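Lalto two-arm demonstration kit
October 2018
By Noemi Pagano

We stock the Lalto because customers kept asking for a cheap way to record two-handed examples for a learning system, and it is the least annoying one we've tried at the price. Please read that as modest praise. If you've come from a brochure promising a robot that folds your washing by the weekend, lower your expectations before you get to the order form.

What you're buying is two small arms with grippers, wrist cameras, cables and the Jukesik recording software. You supply the table, the computer and a person with a great deal of patience. An operator drives both arms through a job while the software saves joint positions and camera video together. Do that enough times and you have a set of demonstrations to train on. How many is enough? The maker's leaflet says 600 per task. We got nothing worth showing at 600. Our own cloth set stands at 1273 episodes, and the policy trained on it still grabs two layers when it should grab one.

Cloth is the job most buyers want to try first, and I'd suggest leaving it until second. A block stays the same shape when you pick it up. A tea towel never starts the same way twice, so your recordings have to cover a lot of different crumples, and operators drift into laying it down the same tidy way every time. Scrunch it properly between episodes. 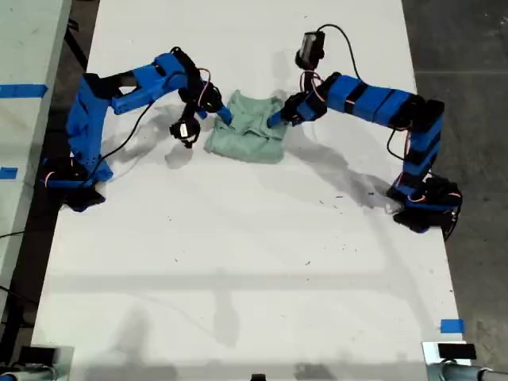
Lalto arms working a green cloth from both sides. Note the cable loops at the wrists.

Those cables deserve a grumble. They need slack or the wrist won't turn freely, and with slack they wander into the camera view. We re-route ours with hook-and-loop ties and check them at the start of each session. A model will happily learn from a cable if you let it.

Printed parts: the blue links are 3D printed and stiff enough for fabric and light plastic objects. I wouldn't ask them to lift a full mug. Spares are available singly. Servo motors are the same throughout the arm, so one spare covers you for most failures.

Cameras: one at each wrist. The two mounts are not identical, and you should fix the angles before you record anything you intend to keep. We bumped one in March, didn't notice, and threw out 12 sessions. An overhead camera is not included. You'll want one, whatever the leaflet says.

Lighting: arms throw shadows over the work, and the shadows move with them. Either keep the lights constant for the whole set or vary them on purpose. A window with the blinds half open gives you the worst of both.

Jukesik software: records reliably and exports without fuss. The "quality score" it gives each episode is, as far as I can tell, mostly a measure of how fast you went. Ignore it and watch the video. Budget for the labour of watching, too, as reviewing takes nearly as long as recording.

Compared with the Drelterex: the Drelterex is stronger, quieter and repeats its positions better. It also costs a good deal more, and if you're still finding out whether demonstrations suit your problem, I'd keep the money. The Prothero bench frame fits either model.

Price: $4000 the pair, software included, freight extra. No returns on assembled arms. If you're unsure, send us a description of your task and we'll tell you if we think it's a poor fit. We've talked a few people out of it already.

Contact the parts desk | Copyright Prothero Bench Supply | Back to top
Page last updated by N. Pagano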